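About Hastness

Hastness refurbishes used office desks and rents them out to people who work or study at home. We are a small company with a workshop, a showroom and 2 delivery vans. Our customers are mostly renters, graduate students and people who took a remote job and found that the kitchen table was the wrong height.

The business was started by Ivar Sæther and Sibusiso Van der Merwe. Ivar had been a cabinetmaker for many years and was buying old desks at office clearances for the wood. Sibusiso worked in leasing and pointed out that most of the desks didn't need to be taken apart. They needed new drawer runners, a cleaning and sometimes a coat of varnish. The first 28 desks came out of an insurance office that was closing its second floor. They were all rented by the following January, and the two of them moved out of Ivar's garage and into the building on Filtberg Road where we still are.

What we rent

We carry three lines. The Lindholm is our standard desk and the one most people take. It has a varnished top, a rounded front edge and a low rail along the back that keeps pencils from rolling down behind it. The Akix is narrower and is meant for bedrooms and hallways. The third line has no name. It is whatever large or odd pieces we have at the time, including corner desks, partner desks and a few drafting tables. Ask at the showroom for the current list.

Every desk that leaves the workshop has been checked for level, tightened at the joints and cleaned. We sand and refinish a top only when it needs it. Light wear in the varnish is normal on a used desk, and we note it on the rental sheet along with any scratches, so that you are not charged for them when the desk comes back. If you would like a desk with a fresh finish, say so when you order. It takes longer and costs a little more.

Most of our tops have a cable hole toward the back. Where the original grommet was missing or cracked, we fit a new one. We don't drill tops that never had a hole unless the customer is buying the desk outright. 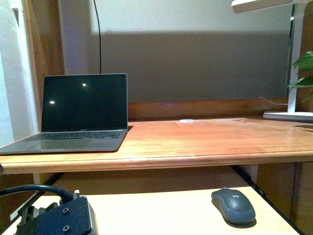 Rentals run by the month, with a minimum of two months. Delivery inside the city is included. Outside the city we go up to 40 miles and charge by distance. Two people bring the desk in, put it where you want it and check that it doesn't rock. Please measure your door and any tight turn in the stairs before you order. The Lindholm comes apart into a top and two pedestals. The partner desks do not come apart, and we have had to take several of them home again.

If you decide to keep your desk, the first six months of rent count toward the price. A good number of our customers end up doing this.

The workshop

The workshop is at the back of the building and does all the repair and finishing. Ivar runs it. We buy from offices, schools and estates, and we turn down more than we take. Desks with swollen particleboard or water damage at the feet are rarely worth the hours. We keep a stock of older hardware, mostly locks, pulls and drawer runners, and we sell spares at the counter if you bring the old part with you.

We also take in repairs for desks that did not come from us. The wait is usually a few weeks and is longer in August, when the student rentals go out.

The showroom

The showroom is open from 10 a.m. to 5 p.m. on weekdays and until 2 p.m. on Saturdays. Desks are set up at full working height with chairs, and you are welcome to bring your own computer and sit for as long as you like. We think this is the best way to choose. A desk that looks wide enough on paper can feel cramped once a laptop, a lamp and a notebook are on it.

Sibusiso handles rentals and business accounts. Small offices that need several matching desks should call ahead, as we may have to hold pieces back over a few weeks to put a set together.

Parking is behind the building. The loading door is on the left side, and the bell there rings in the workshop.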